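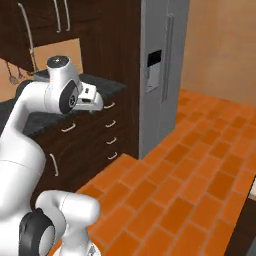

I've had the Werndale kitchen pack for a little over a month now, and since a couple of people on the forum asked whether it's worth the money if you only care about grippers, I figured I'd write it up properly. Short version: I like it a lot, I have complaints, and one of the three grippers I tried is going back on the virtual shelf for good.

Some background so you know where I'm coming from. I don't own a real arm. I've wanted one for years, and every time I get close I look at the price and go back to simulation. So everything below was done in Trindow (the simulator) with the Werndale kitchen loaded, on a desktop with a graphics card that was already middle-aged when I bought it. If you have lab hardware, your mileage will be different, and probably better.

## What you get

Werndale sells the kitchen as an add-on scene. Dark wood cabinets, granite counter, a big steel fridge with a dispenser in the door, orange tile on the floor. You can load a white arm with a parallel gripper straight from the menu and have it parked over the counter in a minute or two, near the top drawer pull, which is where I start nearly all my tests. The drawers and doors open, the joints have sensible friction, and the curved silver pulls are separate collision objects. That last part matters way more than I expected.

Download is big and the installer sits at the last step long enough that I killed it the first time, thinking it had hung. It hadn't. Go make coffee.

## The grippers

I compared three: the stock parallel gripper, the Skevow two-finger add-on, and the Fakir, a soft three-finger thing that everybody was excited about in January.

My test was boring on purpose. Pull the top drawer open, let go, push it closed, back off, repeat. I ran 711 attempts per gripper, overnight mostly, with the start pose nudged a little every time so the arm couldn't just replay one lucky motion. Then I spent a few evenings doing the same thing by hand with a game controller, to get a feel for them.

### Stock parallel

Boxy, plain, and I ended up liking it best. The fingers are short, so you have to bring the whole wrist down close to the counter front, and the first week I kept clipping the granite edge with it. Once I moved the approach point out a bit, that went away. It grabs the pull, it holds on, it lets go when you tell it to. I don't have much else to say about it and I mean that as praise.

One gripe: the default closing force is set high. On the drawers it's fine. On anything thin you'll want to turn it down right away, and the setting lives two menus deeper than it should.

### Skevow two-finger

Longer fingers, rounded tips, a slightly wider opening. On paper this should be the better drawer gripper because you can stay farther away from the cabinet, and for the top drawer it is! Really smooth pulls, hardly any jitter. I was ready to crown it after the first night.

Then I tried the lower drawers. The longer fingers mean the wrist has to tip over more to line up, and somewhere near the bottom one the arm runs out of comfortable angles and starts doing that slow shoulder roll that makes you wince even though nothing real is about to get hit. You can get around it by moving the base back, but then you lose the reach to the upper cabinets, and I don't want to move my base every time I change drawers.

Also, the Skevow's contact settings come in a separate file that you have to copy over yourself. If you forget (I forgot), the fingertips behave like wet soap. I lost a whole night's run to this. The readme does mention it, in the middle of a paragraph about licensing.

### Fakir

Oh boy. I wanted to love the Fakir. The demos look great, the fingers curl around things in a very pleasing way, and for picking up round stuff I'm sure it's wonderful. For pulling on a small curved handle it's a mess. The fingers wrap around the pull just fine and then two times out of three they don't want to come off again. You open the hand, back away, and the drawer comes with you. I laughed the first few times. By the end of the weekend I wasn't laughing.

It's slow, too. The soft fingers are simulated as a long chain of little segments, and my frame rate dropped to 20 with it loaded, where the other two ran without any trouble. On a newer card you may not care.

## The cameras and the controller

The scene comes with a fixed overview camera and a wrist camera. The overview one is set high and off to the side, and with the arm stretched forward its own body blocks a good part of the lower cabinets. I'd move it before you do anything serious. The floor view is lovely, all that tile, but I didn't buy this to look at the floor.

The wrist camera is good. It renders quickly, and you can set the lens angle with a slider. I only wish it remembered the slider position between sessions.

For driving by hand, the game controller support is decent - left stick for forward and sideways, triggers for up and down, bumpers for the fingers. There's a precision mode that cuts the speed way down, and I basically live in it now. A cheap 3D mouse also worked after some fiddling, though the rotation axes were flipped and I had to fix them in a text file.

## What I'd change

- Put the closing force on the main gripper panel.
- Ship the Skevow contact file already in place, please.
- Let me save my own start poses by name. Right now they're numbered, and I can never remember which is which.
- The steel fridge looks nice but the door is stiff enough that the stock gripper slips on the long handle. I got it open by lowering the friction. I'd rather have had a softer setting from the start.
- A darker countertop is hard on depth tests if you're playing with simulated sensor noise. An alternate color would be handy.

## Support

I wrote to Werndale once, about the flipped axes, and got a reply in 5 days with the fix. Polite, clear, no runaround. I've had worse from companies charging a lot more. The Fakir people haven't written back about the sticky release, but their page does say they're working on a new version, so I'll try it again when it's out.

## Would I buy it again?

Yes, the kitchen and the stock gripper, no question. If you only want to work at counter height, add the Skevow and copy that file over before you do anything else. Skip the Fakir for drawers and handles, at least for now.

I'm going to try the whisk and the other utensils hanging under the upper cabinets next. They're hung on a thin rail and the gap behind them is tight, so I expect to knock a few down with the wrist before I get anywhere. If someone already has a good approach angle for those, leave it in the comments, along with which gripper you used and what you set the closing force to.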